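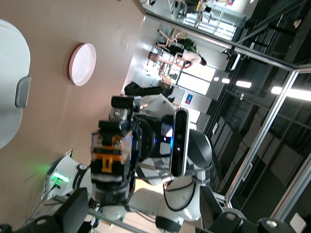 Warum ich wieder Bedienungsanleitungen auf Papier will

Februar, von der Redaktion

Drucken | Per E-Mail versenden

Im Karton der neuen Waschmaschine lag ein Zettel, kleiner als eine Postkarte. Darauf stand ein Sicherheitshinweis in 23 Sprachen und eine Internetadresse. Die Anleitung selbst, so der Hersteller Wedora, sei dort jederzeit abrufbar. Das stimmt, solange man Empfang hat. In unserem Keller gibt es keinen.

Ich habe die Anleitung also oben in der Wohnung heruntergeladen, 1.088 Kilobyte, und bin mit dem Telefon wieder hinuntergegangen. Die Schrift ließ sich vergrößern, dann passte aber die Zeichnung nicht mehr zum Text. Die Transportsicherungen habe ich nach dem dritten Versuch gefunden. Auf einer Doppelseite hätte ich sie in einer Minute gehabt.

Die Hersteller führen meist die Umwelt an. Papier kostet Holz und Wasser, und viele Hefte sind ungelesen im Altpapier gelandet. Das will ich nicht bestreiten. Eine Waschmaschine wiegt aber siebzig Kilo und kommt in Styropor und Folie. Wer daran sparen möchte, hätte bei der Verpackung mehr zu tun als beim Heft. Dass der Druck Geld kostet und das Einstellen einer Datei fast keines, wird seltener erwähnt.

Schwerer wiegt für mich die Haltbarkeit. In einer Schublade in der Küche liegt das Heft zu einem Handrührgerät von Matić, das meine Eltern gekauft haben. Der Händler hat den Preis mit Bleistift auf den Umschlag geschrieben, hinten ist eine Explosionszeichnung mit allen Teilenummern. Als vor einigen Jahren die Kohlebürsten abgenutzt waren, habe ich sie nach dieser Zeichnung bestellt und selbst gewechselt. Die Firma Firnia dagegen, von der unser Luftentfeuchter stammt, hat ihre Internetseite umgebaut. Die Adresse auf dem Typenschild führt seitdem auf eine Übersicht der aktuellen Modelle. Unseres ist nicht dabei. Auf meine Anfrage kam die Antwort, ältere Unterlagen würden nicht mehr bereitgestellt. Das Gerät war da vier Jahre alt.

Man kann einwenden, dass sich eine Datei durchsuchen lässt und ein Heft nicht. Für dicke Handbücher gilt das, und wer sucht, soll die Datei gern haben. Die meisten Haushaltsgeräte brauchen allerdings nur zwanzig Seiten, und die haben früher ein Inhaltsverzeichnis gehabt. Dazu kommt, dass längst nicht jeder mit dem Telefon vor der Maschine stehen will oder kann. In Zidholm, wo ich wohne, ist ein guter Teil der Nachbarschaft über siebzig. In unserem Haus werde ich mehrmals im Jahr gebeten, eine Anleitung auszudrucken. Die Kosten für das Papier sind damit nicht verschwunden, sie stehen jetzt auf meiner Tintenrechnung.

Ich verlange kein Buch in jedem Karton. Mir würde eine Karte beim Kauf genügen, auf der man ankreuzt, ob man ein gedrucktes Heft in der eigenen Sprache haben möchte - ohne Aufpreis und ohne Kundenkonto. Und die Datei sollte so lange abrufbar bleiben, wie es Ersatzteile gibt, am besten länger. Beides wäre mit geringem Aufwand zu machen.

Den Zettel von Wedora habe ich übrigens aufgehoben. Er liegt in der Schublade bei den Heften, zusammen mit den Seiten, die ich inzwischen ausgedruckt und gelocht habe.

Zuletzt erschienen

Der Fahrkartenschalter fehlt doch
Wozu noch ein Festnetzanschluss?
Kassenbons und was man von ihnen lernen kann
Zidholm braucht mehr Bänke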